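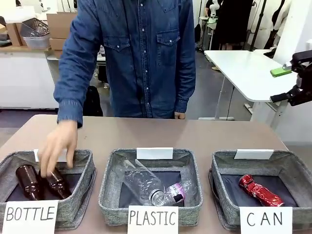
Will the people on our sorting line still have jobs once the Totum station is in?

Every site that has taken a Totum so far has kept its sorters on, and most of them now spend their shift checking, setting up and dealing with the odd items the arm leaves alone.

We get asked that before we get asked the price, and we think that's the right order. So this page starts with the people and gets to the hardware a little further down. Please bear with us.

Totum is a sorting station for bottle and can returns, built by Vumton for depots, canteens, breweries and smaller recycling rooms. It is made for places where two or three people stand at a table and part glass bottles from plastic ones and cans, hour after hour, usually with a radio going and somebody's coffee getting cold on the windowsill. It takes over the reaching and lifting for the bulk of the load and leaves the table open on one side, so a person can step in and work alongside it whenever they like.

Sorting by hand is where we always begin. Before we quote, one of us comes out and sorts with your crew for a morning, into plain baskets with hand-lettered signs: BOTTLE, PLASTIC, CAN. A crushed can or a crumpled plastic bottle behaves very differently from a fresh one, and the people who pick them up all day know things about grip that we would never find in a catalog. We write it all down, and a good deal of it ends up in your settings.

Yvonne Rowbotham runs the returns room at our customer Cordeiro, in Wostanbridge, and her station has been running since last July. "My wrists noticed first," she told us. "I used to dread the glass. Now I do the first load by hand to see what sort of day it is, and then I let the machine get on with it. I did have to learn the screen, and I grumbled about that."

She grumbled to good effect, too – the larger buttons on the current panel are her doing.

What comes with the station

One arm with a two-finger gripper and a spare set of finger pads
Control panel with stop button, mounted on whichever side suits your crew
5 sorting bins with washable liners
Training for up to 5 people, on your own floor and on paid time
28 days of phone support after the first live shift, with longer plans available

Training takes 2 days. The first is mostly talking and trying things out, and the second is a normal shift with our trainer standing by. Svitlana Hordiienko looks after training, and she is very patient with people who have never touched a robot and would rather not start now. She asks that managers stay out of the room for the first hour, so that people can say what they like.

There are limits, and we'd sooner you heard them from us. Broken glass still has to be cleared by a person with gloves and a pan. Very sticky loads slow the gripper down until the pads are wiped. And the room does get quieter for whoever is left at the table, which some people enjoy and others miss – it's worth talking over before you decide how to arrange the shifts.

Price depends on the size of your room and the number of bins, so we quote after the morning visit. Visits for the summer are open for booking until 19th June. Call or write to the Vumton office and ask for Svitlana, and tell her what you sort and how many of you do it.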